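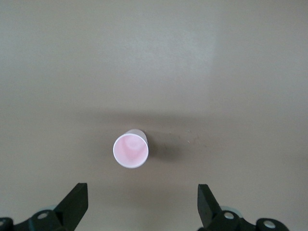

Driltow wants to sell your office a robot that clears the tables. The arm, the gripper and a wrist camera come on a cart, and the company charges by the month for what it calls table service. I spent a morning with it at the Hennessy building, where the second-floor break room has been a trial site since June, and I came away thinking the thing is clever and the offer is bad.

Start with the word "clears." In the brochure it means what you would want it to mean. In the service agreement, on the page after the payment terms, it means picking up "approved single-use drinkware" and placing it in a bin the customer supplies. Paper cups are approved. Mugs are not, and neither are plates, cutlery, bottles or anything with a lid. Wiping is a separate module with no release date. So a cup with pink stains in it is the robot's business, and the specks beside it are yours.

That would be fine if the price reflected it. The basic plan covers 1000 pickups a month. The agreement counts a pickup when the fingers close, whether or not a cup ends up in the bin. I asked Ubaldo Zuccaro, who handles accounts for Driltow, whether a customer pays for a miss. He said misses were rare. I asked again and he said it was something they were looking at.

The claim you will hear most is that the system handles 200 kinds of cup. I asked for the list. What I got was a spreadsheet of 53 entries, many of them the same plain white cup from different suppliers, and a promise that the rest were "covered by similarity." Maybe they are. A cup is a forgiving object if it stands upright on a bare table with plenty of room on each side. Break rooms are not often like that at noon. People leave cups inside other cups, or against the wall behind the toaster, or half full on top of a magazine.

Half full is the part that bothers me. A paper cup is weak when you squeeze it near the rim, and a gripper that comes in from above has to decide how hard to hold before it knows what is inside. The agreement handles this in one sentence: customers should "encourage users to empty drinkware before leaving it." If your staff will carry a cup to the sink and pour it out, the bin is right there. You have paid for the last three feet.

Rebecca Gentile, who manages the floor at Hennessy, was fairer about it than I am. She likes that it works after hours and she likes the support team. She also told me that the evening cleaners still come at the same time and do the same tables, and that nothing has been taken off their contract. I asked what the trial had replaced. She thought about it and said, "The reminder emails."

There is a case for paying early for something unfinished — somebody has to, or it never gets finished. But early customers usually get a discount, or a way out. Driltow offers a two-year term with a fee for leaving, and it keeps the camera footage of your tables to improve the product. You are helping to train it and paying full rate to do so.

What I would ask for, if I were signing: a count based on cups in the bin, a monthly exit for the first year, and the full list of cups in writing. Zuccaro has my number.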